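Village hall in Arkevthorpe gets its Wednesday evenings back

Good news if you've been missing your midweek night out: the hall at Arkevthorpe is open again on Wednesday evenings, starting this week, and I for one am thrilled. The doors open at 7 and the kettle goes on straight away (I asked).

For anyone new round here, the Wednesday social was the thing you went to when you couldn't face another evening in front of the telly. Cards in one corner, a jigsaw that never had all its pieces, and a raffle with prizes nobody could quite explain. It stopped when the boiler packed up last winter and the hall got too cold to sit in, even with a coat on. I did try. I lasted one hand of rummy.

The new boiler is in and the radiators have been bled, and when I popped my head round the door the place was properly warm. They've repainted the back wall too, in a sort of buttery cream that I like much more than the old green. The loos have new taps. The piano is still out of tune, so that's one thing you'll recognise.

It'll cost you £2 on the door, tea and a biscuit included, and under-fives get in free. If you want to book a table for a bigger group you can do that at the Bema café on the high street, where they keep a notebook by the till. Write clearly, please — last year half of us couldn't read our own bookings.

The first night has a party theme, so there'll be music, a bit of bunting and balloons for the little ones to take home.
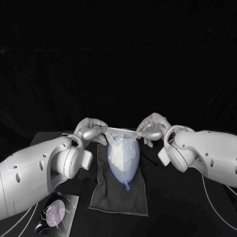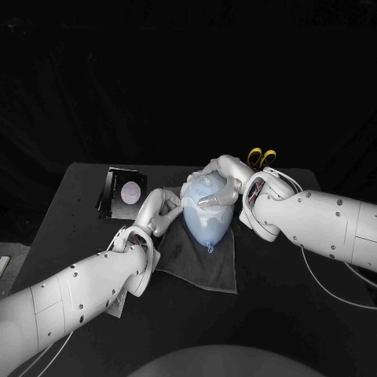
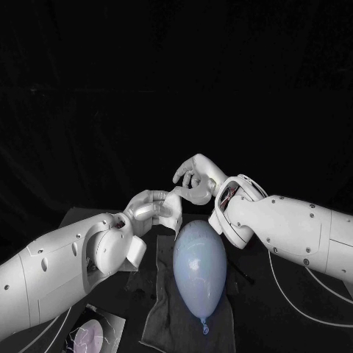 What's on in the coming weeks

The first four Wednesdays are already planned. After the party night comes a quiz, with teams of up to 4 and a box of chocolates for the winners. I've been told there's a whole round on rivers, so I'll be getting the atlas out beforehand. Then it's a soup supper, and Dmytriv, the bakery by the bridge, is sending the bread. If you've had their rye loaf you'll know why I'm already looking forward to that one! The fourth evening is a swap table for books, plants and puzzles. Bring something you're done with and take something home, but no clothes this time, as there was nowhere to put them all before.

The Jatar minibus is running as well, which should help everyone out on the farm lanes. It leaves the top of the hill at twenty to seven and goes back when the evening ends at half past nine. There are 20 seats and you can't reserve them, so be early if you've got bad knees or a big cake tin.

Parking is the usual muddle. The yard behind the hall is small and the far side is still all puddles, so I'd walk if you can, or leave the car by the playing field and bring a torch for the path back.

One last thing from me: they're short of board games. If you've got any in the loft with most of the bits still in the box, drop them off at the café during opening hours and they'll be carried over in time for the quiz.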